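Nadow learns to tell its moths apart
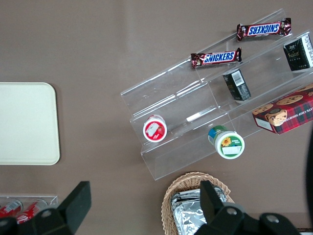

Snickers bars on a clear plastic display rack.

The moth recognition project run from Nadow has a new model out, and it is a lovely step up from the last one. Version 2 went live on Wednesday evening and now covers 117 species, including several of the small brown ones that have driven everybody round the bend all summer.

Gervasio Maldonado, who started the project with a bedsheet, a lamp and a secondhand laptop, has spent most of July retraining it. The old version was very good at the showy moths (give it an elephant hawk-moth and it never blinked) but it had a bad habit of calling anything dull and folded a large yellow underwing. The new one is far happier to say it isn't sure, and offers a short list of likely names instead of a single confident guess.

Much of the improvement comes from better photos of worn moths. People tend to send in fresh, tidy specimens, and by late summer half of what lands on the sheet has lost its scales and most of its pattern. The group at Grurnard went through their old folders and picked out 100 of the scruffiest pictures they had, every one already named by someone who knows moths properly. "Those were the best present I've had all year," Maldonado says. "I'd been training on beauty queens."

There's also a new cropping step, written by Özkan, the small software outfit that hosts the project. It finds the moth first and throws away the wall, the egg box or the thumb before the model has a look. It runs on the phone itself, so the whole thing works in a wood with no signal, and a result comes back quickly enough that the moth is usually still sitting there!

The Skundadham trap nights will be the first proper outing. Thirty people have signed up to photograph whatever turns up between dusk and midnight, and their pictures will be checked by hand the following morning, right answers and wrong ones alike. The wrong ones go straight into the next round of training.

Pugs are still a weak spot, and Maldonado has left most of them out for now. He would love to hear from anyone with clear, correctly named pug photos taken from directly above, wings flat, in any light. The upload page is open to everyone and there is no need to install the app to use it.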